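Magazine > Food > Growing Season

The Last Good Tomato in Zuserville
6 September 2024 | By Idalina Cordeiro

Every yard in Zuserville has a tomato plant, and every owner will tell you the neighbor's tastes like wet cardboard. I moved here in March and had opinions forced on me by April.
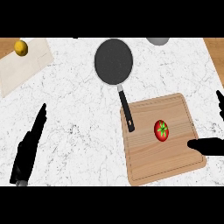 Ketill Ragnarsson starts his seeds in the bathtub and showers at the gym for weeks. Last year he spent $225 on soil, netting and a plastic owl. He got 90 tomatoes, and the squirrels got first pick. The owl, he says, has been a disappointment.

Farzana Weerasinghe waters hers when she remembers, which is seldom, and gives away bags of fruit with an apology that fools no one on the block. Hers are better. Ketill blames her south wall — he has measured it.

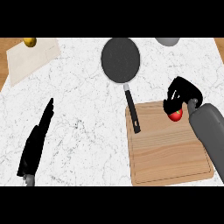 So should you keep tomatoes in the fridge?
Leave them on the counter until they're ripe, then chill them only if you can't eat them in a day or two. Let them warm up before you slice. Ketill disagrees, but he also bought the owl.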